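How we write down a grasp task

Léonie Aubert asked me last month why our task sheets at Irnbridge run to 2 pages when the task is "pick up the object." I gave her a short answer at the time and promised a longer one.

We started with 200 simulated tasks that Baudry had left us, each with a one-line instruction. I went through them in October and found 81 that two people could read differently. Pick up the part. Which part? From which side? Does it count if it slips on the way up? Blandine Lebrun and I scored the same 22 runs separately and disagreed on almost 2 out of every 5, so we stopped and wrote rules.

The rules as they stand on 31 October 2023:

Name the object in the instruction the way a person would. No part codes.

Write the success condition before the first run, and don't edit it after.

Say what counts as contact. For us a touch that moves the object counts, even if the fingers never close.

Log the random seed, the surface texture and the lighting preset for every run.

Thin or pointed objects get their own sheet – the allowed grasp areas have to be listed by name, and the tips are never one of them.

A failed run stays in the set.

The last one caused the most argument. Closora, our old logging tool, dropped failures by default, and our older numbers look better than they should. I've marked them as such on the Astis page.

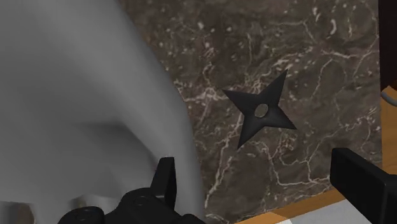 Throwing star on brown marble in simulation, with the two gripper fingers in view.

I still don't have a good rule for objects with a hole in the middle. Blandine wants to allow one finger through it and I don't. We'll try both in November and I'll post the sheets.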